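Home Opinion Letters Vedstead Life What's On Subscribe Search

Buy no more boxes

Jin-sol Sun
22 January 2026

January, so the boxes are out. Front of every shop, stacked up to shoulder height, lids on, lids off, wheels, no wheels. I walked into Korkel on Saturday for a lightbulb and had to turn sideways to get past them. Came out with the lightbulb and a box. I am not writing this from any great height.

But I do think we have got storage badly wrong and I'd like to say so before the sales finish and everyone's back seats are full of plastic.

The idea goes like this. Your house is a mess. The mess is a shortage of containers. Buy the containers and the mess goes. Every January, same pitch, and every January I half believe it, standing there in my coat. A box with nothing in it looks like a decision already made. You can see your whole spring in it. The jumpers folded, the cables wound up, the drawer in the kitchen that opens all the way.

Then you get home and what you have is the mess plus a box.

When we moved to the flat on Grura Street we had 14 boxes we had never unpacked from the place before. Fourteen. Taped, labelled, carried up two flights by my brother-in-law, who still mentions it. One said MISC. One said MISC 2. I paid a van firm to move MISC 2 across the county, and when I opened it last August it held a broken kettle lead, some curtain hooks, a birthday card for a person I no longer speak to and the instructions for an oven that belonged to the landlord. All of it very nicely packed.

That's my complaint really. Putting something in a box feels like dealing with it. It goes quiet. You get the little glow of having finished, and all you have done is hide the question and stick a lid on. The card for the person I don't speak to, I should have either posted it or binned it. Instead I housed it, for years, at some expense.

And expense is the word. The new storage place out by the ring road, Hsu Self Storage, has 3,000 units on two floors and a waiting list for the bigger ones. In Vedstead! We're not a large town. Drive past on a Sunday and the car park is full of people visiting their own sofas. I know a perfectly sensible couple who have spent £2,000 keeping a dining table they don't like, because it was his aunt's and the aunt didn't like it either. They could have had two holidays. They could have had a table they liked, come to that.

I put all this to Pao-chu Chuang, who lived upstairs from us then and is the tidiest person I have ever shared a bin shed with. She wasn't having it. Her line is that boxes are fine and I am the problem. You sort first, she said, then you buy the box, and you buy it the size of what's left. I said no one does that. She said she does that. Then she showed me her airing cupboard and I had to go and have a biscuit.

She's right, I think, about the order of things. What she's wrong about is how easy it is to keep to when every shop and half of what's on my phone is shouting the other way round. Nobody has a promotion on for sorting. There's no money in a wet Tuesday on the landing with a bin bag, deciding about scarves. The money is in the box, so the box comes first, and the label maker, and the little dividers for inside the box, and a second box for the dividers you didn't use.

Then there are the pictures. You know the ones, the cupboards where all the pasta has been let out of its packets and poured into matching jars. I have done it. It took an afternoon. The jars were slightly smaller than the packets, so there was an inch of penne left over from each one, so now I had jars and packets. Also no cooking times. I boiled things by guesswork until Easter.

I'll be fair here. Some people need the boxes. If you've four children in two bedrooms you need every box going and good luck to you. Small flats are small, rents are what they are, and it is a bit rich to lecture anyone about owning less when what they own is a bed and a bike and there's no hall to put the bike in. Some families in this town are living out of boxes because they have been moved three times in a year and daren't unpack. That's a housing problem and no amount of scarf-sorting touches it. My quarrel is with the rest of us, with lofts.

My mother had one box. A biscuit tin, so not even a proper box. Buttons, string, candles for a power cut, the spare key. If it didn't go in the tin it had a place of its own or it went to the church sale. I used to think this was because she was strict. Now I think she just didn't have anywhere to put off deciding. The loft wasn't boarded. There was no ring road unit. Stuff came in the front door and had to be faced by teatime.

We boarded our loft the first summer. Best thing we ever did, we told people. It was full by Christmas and I couldn't tell you with what.

So, what do I want. Not a lot. I'd like shops to calm down a bit in January. I'd like the council to bring back the swap day at the depot, which cost next to nothing and got rid of more old lamps than any charity shop could take in a month. Mostly I want us to put up with an empty box being empty. Or a shelf, or a corner. My one from Saturday is in the hall and I have told everyone in the house to leave it alone. There is already a glove in it. I took the glove out. Its back.

Try it for a week anyway. Have one thing that holds nothing and see how long you can stand it. I've noticed I reach for it without thinking, hand out, post in it, keys in it, whatever I was carrying when I came through the door. It's a habit like any other and I don't see why it can't be broken, though I said that about biscuits too. 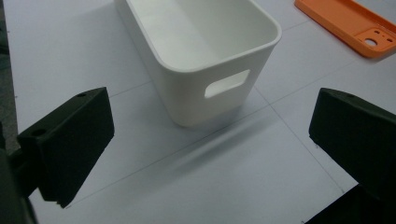
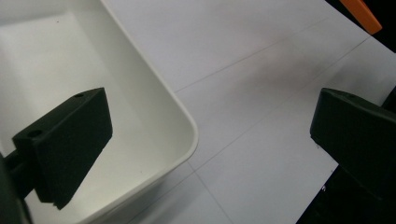
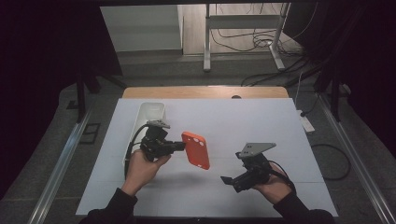 First two, a white plastic bin. Last, something orange above a white board.

Pao-chu has read this, by the way, and says the pasta jars should have been measured first. She has also offered to come and do our loft. I've said yes. She is bringing bin bags and she says I'm not to buy anything beforehand, wich I will try to stick to. Korkel is open till eight on Thursdays, mind.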